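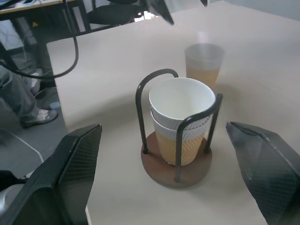
Notebook > Cell notes > House rules

15th July

Spent most of the day on the cup task with Consuelo Ríos, and we finally wrote down the rules we'd both been half following. The setup is paper cups and the round holder with the two bent rods. One cup goes inside another in the holder, gripper starts open and clear of everything. Simple enough, except my idea of "clear" and hers were pretty different!

What we settled on:

Start pose: a fingertip on each side of the holder, no contact with rods or cups. If a finger is touching, it doesn't count as a start, reset it.

Feet: anyone standing by the table stays put while the arm is live. I'm the worst for this (I drift in to see better). Skudis has a line on the floor for it and I'd like one too.

Cables: check the slack before the first run and again after any break. A loop hanging by the table corner is OK as long as the arm can go through its whole reach without dragging it. White cable on the floor – still undecided. I want it taped, Consuelo wants it rerouted behind the other desk. Ask at Drirkden how they did theirs.

Cups: toss any cup with a crushed rim. We argued over this one for ages. She says a bent rim is real life and the policy should cope, I say fine, but then log it as a separate condition so it doesn't muddy the plain runs.

Stop button: whoever isn't driving has a hand near it. No phone in that hand. Yes, me again.

Count for the day is 221 runs logged, 200 kept. Most of the rest were bad starts, so the start pose rule should help. We had 2 stops as well, both mine, both for a cable I thought was about to catch. I'd press it again.

Labels: the Sarantis sheet still says "stack" for what we call "nest". Pick one before Borport gets the files – I vote nest.

To do: tape for the floor line, more cups, print the rules and stick them up by the controller. Consuelo is redoing the reset checklist so it fits on one page.

Comments (2) | Shares (2)

Cell notes, shared notebook | Contact: Consuelo Ríos | Back to top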